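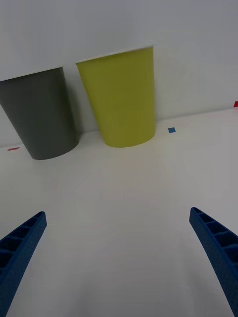
The day we got the keys to the place on Mutia Street, my grandfather made us all drink a toast before a single box came up the stairs, and since the glasses were at the bottom of a box marked WINTER, we drank it out of plastic cups.

I got the green one. I want that on the record, because my cousin Ines has been telling it the other way for years. I got the green one, she got the gray one, and Grandpa Saturnino drank straight from the can, which was his right as the man who had paid the deposit.

"To the Villalobos kitchen," he said, although our name was Marín and the Villalobos family had moved out in the spring. They had left us a white table and a calendar from the Mistus bakery still turned to October. He liked to give people credit. For as long as we lived there it was the Villalobos kitchen, and when Mrs. Villalobos came back once to pick up a letter, he walked her in by the elbow and showed her, so proudly, that her shelf was still up.

I was twelve that year and I loved everything about that apartment. I loved the hall that bent for no reason. I loved the window over the sink, where you could see the Atora sign if you stood on your toes, with the second A flickering all night. I loved that there were 26 stairs to our door and that the top one squeaked, so you always knew who was coming (my mother: quick and light, a little skip at the end; Grandpa: one, pause, one, pause, and then a long breath outside before he would let himself knock on his own door).

He had driven a delivery truck for most of his life and he had opinions about boxes. Heavy things in small ones. Light things in big ones. Nothing rolled in newspaper that you might want to read again later, because you'd stop and read it, and there went your afternoon. He had written the mileage of his last truck trip on the inside of a cupboard door in the old place, 2,862, and he was very upset that we couldn't take the door with us. So the first thing he did in the new kitchen, before the chairs, before the beds, was borrow a pencil from Ines and write it again inside the door under the sink.

"What's it for?" she asked him.

"It's how far I went," he said. "Coast, mountains, your grandmother's sister, home."

"In one trip?"

"In one trip! With a broken heater!"

And then we had to hear the whole thing, sitting on the floor with our backs to the stove, while my mother and my uncle carried the mattress up and shouted at each other to turn it. I can still tell that story start to finish. There's a dog in it, and a wedding he wasn't invited to, and a man who paid him with 200 lemons. He did the voices. When he got to the lemons he reached for his soda without looking, missed, found it, and took a long, happy drink, and Ines and I drank too, just to keep up with him.

After that came the real work. I was put in charge of the kitchen table, and I took it very seriously. Everything that belonged in the kitchen had to pass across it. I wiped it down with a dish towel. I lined up the spoons by size. I found the coffee pot wrapped in one of my own sweaters and I held it over my head like a trophy, and my uncle, stuck in the doorway with one end of a dresser, cheered anyway. Plates went to Ines, who handed them up to my mother, who was kneeling on the counter in her socks. It went so fast! I hadn't known that my family could do anything that quickly. Back in the old place it took us an hour to leave for the beach.

Grandpa kept setting his can down in the middle of my table. I moved it. He put it back.

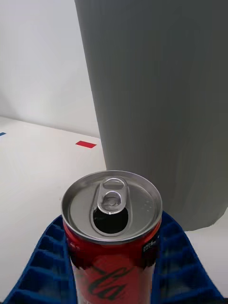 His soda, open, in the one place I needed clear.

"You're in my way," I told him finally, in my mother's voice.

He looked at me with such delight. I think he had been waiting for years for one of us to say it. He took his can and went and stood by the window, and he watched us from there, tapping the side of it with his ring — tick, tick, tick — while the light went orange on the building across the street.

By eight we had a kitchen. The rest of the apartment was a disaster, and my uncle slept that night with his feet inside a wardrobe, but the kitchen was done, and my mother made eggs in it. She made them with onions and too much pepper and we ate standing up, passing the bread around, because the chairs were still in the truck. I have had a lot of good meals since then. I got married over one of them. I would trade a fair number for those eggs.

When we were finished, I washed the two cups and put them at the back of the table against the wall, side by side. My mother told me they belonged in the cupboard with the rest. I said they could go in tomorrow.

They never did. All through school they stood there, the gray and the green, and people used them for whatever was going around: pencils, bus money, water for a sick plant, water for a sick cousin. Ines took the gray one with her when she moved to the city, without asking, and my mother noticed before she had made it down to the street. She leaned out over the sink and yelled, and Ines yelled back up, laughing, holding it over her head.

She brought it back last month. My grandfather's been gone a while now, and my mother is finally giving up the stairs, so we're all here again with tape and markers, doing it in reverse. Heavy things in small boxes. Light things in big ones. My daughter is in charge of the table, and she's already told me twice that I'm in her way.

Ines is lying on the floor with her head under the sink and a screwdriver between her teeth. She's taking the door.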